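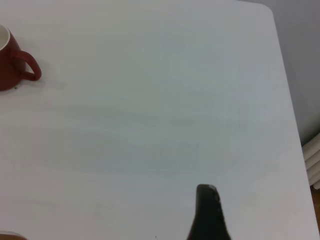 Kavano, May 2024

Figure 1. A dark red mug with a white interior on a white tabletop.

3. Quiet rooms and the wish to stay longer

Anyone who has spent an afternoon at a wellness fair knows how much there is to take in, what with the gong baths and the tasting counters and the music drifting over from the next hall. Our interest in this section is in the quieter corners, the places where visitors go to sit down (sometimes with their shoes off!) before they head out again. Earlier work by Mujić treated these spaces as leftovers in the floor plan, and we would like to be kinder to them than that.

The Stakel gathering, held in February in the old Kneževič spa building, gave us a lovely chance to look more closely. The organizers set aside 2 rooms for rest, one with guided breathing and one with no program at all, and they let us leave a short questionnaire by the door of each. We received 100 completed forms, which pleased us very much, as people who have just been lying down are not always in the mood for paperwork. The form had 11 items, covering sleep, mood, and what the visitor planned to do next, and it ended with a blank space for anything else they cared to tell us.

Visitors to the guided room mostly wrote about the teacher – her voice, her pace, the way she let the silences run on. Those who chose the other room wrote about themselves, often at surprising length, and several filled the back of the page as well. They mentioned tired feet, grown children, a bad winter, and the plain relief of being left alone for a while. We read these comments together and sorted them by theme, following the steps set out in Section 2, and where the two of us disagreed we talked it over until we had a label we could both live with.

We should be careful here. Visitors picked their own room, so the difference may say more about who walks through which door than about what happens inside. Vasić is now preparing a second round with the Conent retreat program, where guests will be assigned to a room on arrival.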